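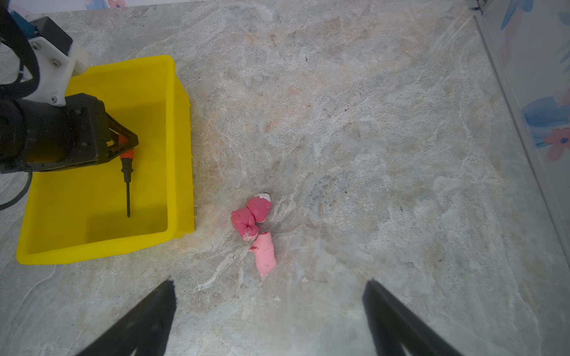

Kellen Gate Prison

Print | E-mail

Kellen Gate Prison is a former county prison on the east bank of the Drillell River, built to replace a wooden lockup that had burned twice. It is best known for its escapes, which were so frequent in its first decades that local newspapers ran them under a standing headline. The building is a favorite of prison historians, and with good reason: almost every weak point in its design was tested by someone, and the county wrote nearly all of it down.

History

The county bought the site from the Lazăr brickworks, along with a large stock of unsold brick. The brick was soft. Within a year of opening, prisoners in the north range had learned that the mortar could be scraped out with a spoon handle, and the first escape was made through a hole under a bunk. The three men involved walked along the river to Hosura and were arrested there while buying boots.

The county lined the north range with iron plate the next spring but left the south range alone to save money. The next eight escapes were all from the south range.

The roof escape

The most famous breakout took place in November, during a week of heavy fog. Prisoners assigned to the laundry had been setting aside torn sheets marked for rags, and they braided these into a line 28 feet long. The wall was higher than that by some distance, a fact the men discovered on the way down. One sprained an ankle and was found in the ditch at roll call. The others reached the Hosura road and stayed free through the winter.

The line itself survives! It was entered as evidence, forgotten in a courthouse cupboard and found again when the building was rewired. The braiding is wonderfully even, and rope makers who have examined it think at least one of the men had worked on boats.

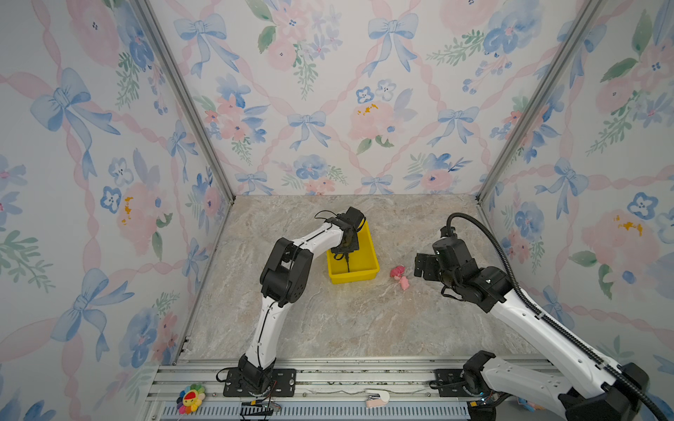
Two robot arms over a marble-patterned surface, with floral wallpaper on the walls behind.

Changes to the building

After the roof escape the county added a second wall, moved the laundry to the ground floor and began numbering its linen. The linen ledger runs to 1151 entries and is a marvelous source on daily life in the prison – it records who slept where, what was mended and how often blankets went missing before cold weather.

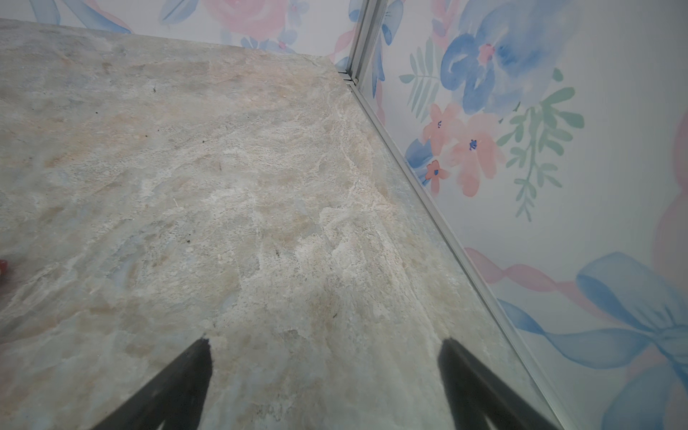
Guards' routines changed as well. Night counts had been taken from the corridor by lantern, and a rolled coat under a blanket was usually enough to pass. Under the new rules each man had to answer to his name at 3 in the morning, an order so unpopular with prisoners and guards alike that it was dropped before the following summer.

Closure

The prison closed when the county opened a larger one inland. The north range was pulled down for its iron. The south range still stands, spoon marks and all, and is used by the Drillell river authority for storage.

See also: Hosura Road Lockup; Lazăr brickworks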